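Open day at Orine: bread, boxes and a very long queue

I'd been meaning to visit the Orine bakery works ever since Ah-rin Gil told me they let the public in once a year. So on November 16, 2025 I put on my comfy shoes, caught the early bus and joined the queue with everyone else (280 people had booked, and I think most of them were in front of me!).

Our guide was Begoñe Vidal, who has worked there since the ovens were coal-fired and still gets excited about crusts. She took us through the flour store first, then the mixing room, where you could hardly hear a word. I did catch that the big rye sponge is fed every 4 hours, day and night. Somebody has to get up for that!

The proving room was my favourite. Warm, dim, and it smelled like my gran's airing cupboard with beer in it. We all went a bit quiet in there. Ka-ming Kwok, who I'd got chatting to in the queue, bakes at home and asked so many questions about steam that we nearly lost the rest of the group.

After that came a long corridor, and I dawdled as usual.

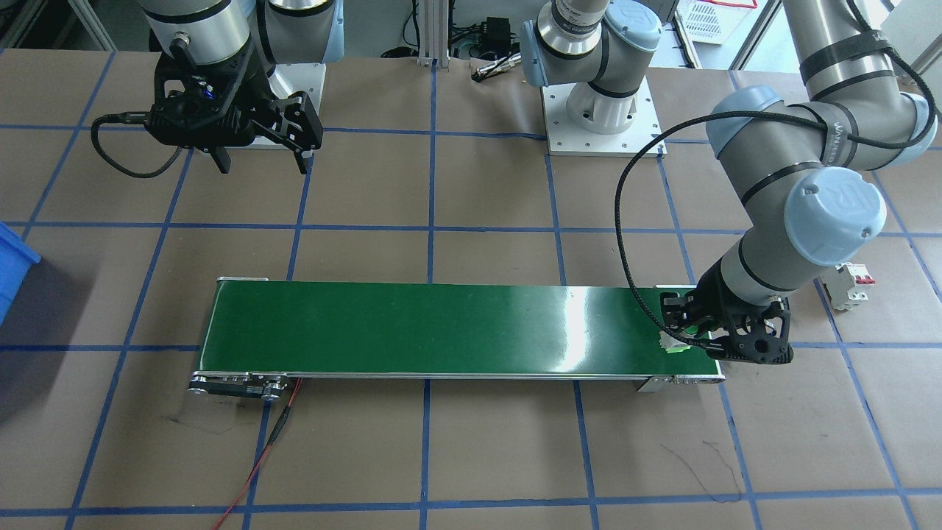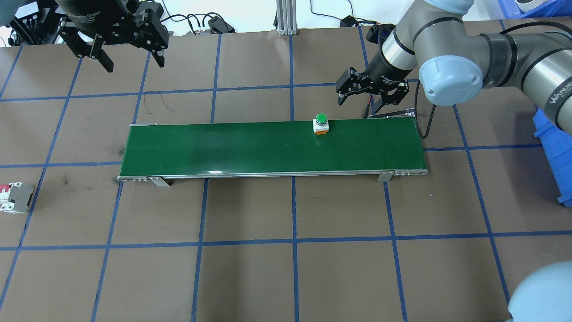 Green belt and blue tape, both times.

The café and the shop

Lunch was soup and as much bread as you liked. I had the seeded loaf, the malt one, then the seeded one again. The soup was only so-so, a bit thin, but with that much butter on the table I wasn't going to complain.

The shop takes cards now, thank goodness. I came home with two rye loaves, a bag of strong flour and a tea towel I didn't need. The rye keeps for ages if you wrap it in a cloth, and it's better on the second day.

Parking is hopeless, so take the bus. There's a smaller tasting day in May and I've already put my name down.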